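Visit report: Kerine open day, Dulbridge
15 Mar 2024

Kerine is a recruitment firm of 60 staff which places laboratory technicians, field service engineers and maintenance planners. It moved its sourcing team to Dulbridge last August and opened the office to clients and other agencies for one afternoon. I attended for the session on outbound contact. Notes follow in the order the items were presented.

Database

The firm holds 4000 candidate records in Skelter, its applicant tracking system. Records not updated in two years are locked and cannot be included in a mailing until a consultant has spoken to the candidate by phone. The lock is applied overnight. A consultant can request an override, which goes to the team lead and is logged with a reason code.

Duplicate handling is weaker. Matching is on email address only, so a candidate who registers from a work account and later from a personal one will appear twice. A second match on mobile number is planned.
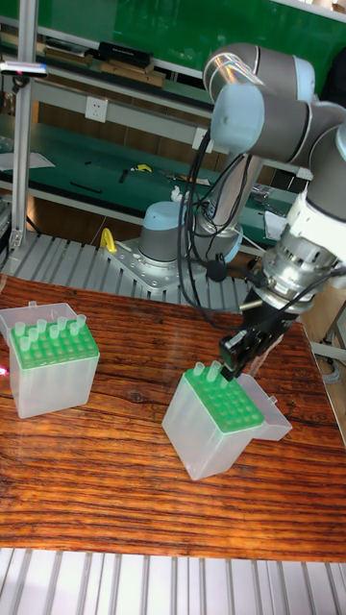 Job titles are also stored as free text. A search for "lab technician" will miss "laboratory technician" unless both are typed. The sourcing team keeps a shared sheet of equivalents and pastes the string in by hand.

Outbound contact

Dede Lamptey, who leads sourcing, presented the results of a trial on technician vacancies. The team sent 417 first messages, split between two templates. Template A opened with the employer and location. Template B opened with the shift pattern and the pay band, and left the employer's name to the second paragraph. Template B drew more replies, mostly from candidates in work. Lamptey did not give the split by template and said the sample was too small to publish one.

Calls are now made only after a reply or a second unanswered message. Consultants book them in 19 minute slots, a length inherited from the old phone system's reporting interval.

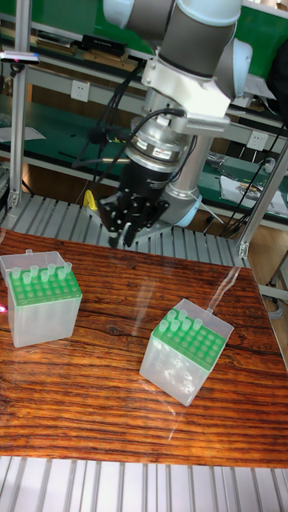
There was a question from the floor about consent for text messages. Kerine records it as a separate field from email consent, with the date and the form on which it was given. Records imported before the move have this field blank and are treated as a refusal.

Client briefing

Quartey, the sister business handling contract placements, uses a two-page intake form. Page one covers duties, site, hours and pay. Page two asks who will interview, on which dates, and who signs the offer. A vacancy is not advertised until page two is complete. I was told clients resist this at first, particularly on interview dates.

The form does not ask why the post is vacant. I raised this, as it is the first thing most candidates ask us. The reply was that consultants obtain it verbally and add it to the notes.
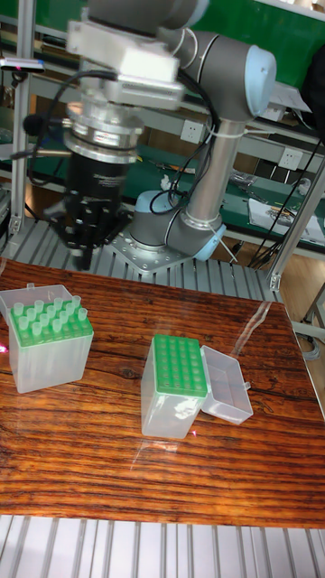 Fees were not discussed. The rebate period was mentioned once, as eight weeks on a sliding scale, with no further terms.

Points to take back

Check whether our own stale records can be locked by date in the same way. Ask for a copy of the Quartey intake form. Find out who owns our SMS consent field and what the import did to it.

Parking at Dulbridge is limited to six bays and the overflow is on the far side of the ring road.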